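We use cookies to remember your settings. Accept | Manage

Print this page | E-mail this page

# Skondville Kitchen Words

A small word list of household and cooking terms as people in and near Skondville say them. 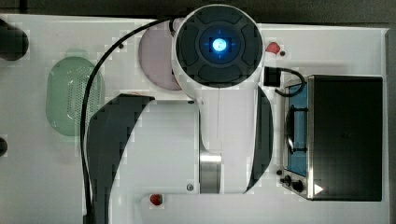
**Is this a dictionary?**

It's a table of words with short meanings, places and sources. There are no pronunciations in the sound-file sense and no word histories, apart from a few remarks in the notes column. If you want a proper dictionary entry, use this list to find the word and then look elsewhere.

## What's in it

The current release has 311 entries. Of these, 186 are names for things used in a kitchen, and the rest are verbs, names of dishes, and words for leftovers, spills and portions. Entries come from three sources:

- handwritten recipe cards lent for copying
- a questionnaire mailed out with the Ulleo newsletter
- talks recorded at the Flamus grange hall, with the speakers' permission

The questionnaire went to 300 households. Replies were typed up as written, including the spelling. Where two households spelled a word differently, both spellings are kept and the one used more often is the headword.

## Files

- `words.csv` - the main table
- `variants.csv` - other spellings, linked by entry number
- `places.csv` - place codes and what they cover
- `CHANGES.txt` - corrections since the first release

All files are UTF-8 with a header row. Fields with commas in them are quoted. Open `words.csv` in a text editor before you open it in a spreadsheet, because some spreadsheets turn the entry "1/2er" (a half loaf) into a date and save it that way.

## Columns in words.csv

| Column | Meaning |
|---|---|
| id | entry number, never reused |
| headword | the word, lower case unless it is always capitalized |
| part | n, v, adj or phrase |
| meaning | short meaning in standard English |
| place | place code, or X if not known |
| source | card, quest or talk |
| age | speaker's age band, blank for cards |
| notes | anything else |

There are 6 age bands. They follow the boxes on the questionnaire, so the youngest starts at 18 and the oldest has no upper limit. A blank means the person left the box empty or the word came from a card with no date on it.

## Sample rows

```
id,headword,part,meaning,place,source,age,notes
12,dopping,n,thin gravy,SK,card,,
47,slather rag,n,cloth for wiping a griddle,FL,talk,5,
103,to hush,v,to cover a pot and turn it low,SK,quest,4,also "hush down"
208,nubbins,n,crusts saved for pudding,UR,quest,6,always plural
```

UR is the Urquijo road, which runs east from Skondville to the county line. It has its own code because several families there share words that don't turn up in town. FL is Flamus and the farms directly north of it.

## Known problems

Older speakers are heavily overrepresented. Almost all the talk entries are from people in the top two age bands, so a word missing from the younger bands may only mean that no younger person was asked.

Meanings for the card entries are sometimes a guess from the recipe. These have "from context" in the notes. Entry 151 ("blinket") was first given as a kind of pan and is now a measure of flour. If you used the first release, check that one.

Brand names used as ordinary words were left out at first and then put back. The job isn't finished, and the letters S to W haven't been checked for them.

Place codes were assigned by where the speaker lived when they replied. Someone who moved to Flamus late in life is coded FL even if the word came from their childhood home. The questionnaire didn't ask about this.

## Privacy

No names or addresses are in the files. The recordings are not part of the release. A few notes were shortened where they would have made a household easy to recognize.

## Use and corrections

The tables may be copied and reused for any purpose if you say where they came from. "Skondville Kitchen Words" and the release month are enough. The current release is December.

Send corrections with the entry number. New words are welcome too - give the meaning, where you heard it, and a sentence with the word in it if you can remember one. Additions are held until the next release, but errors in existing entries are fixed as they come in and listed in `CHANGES.txt`.

Print this page | E-mail this page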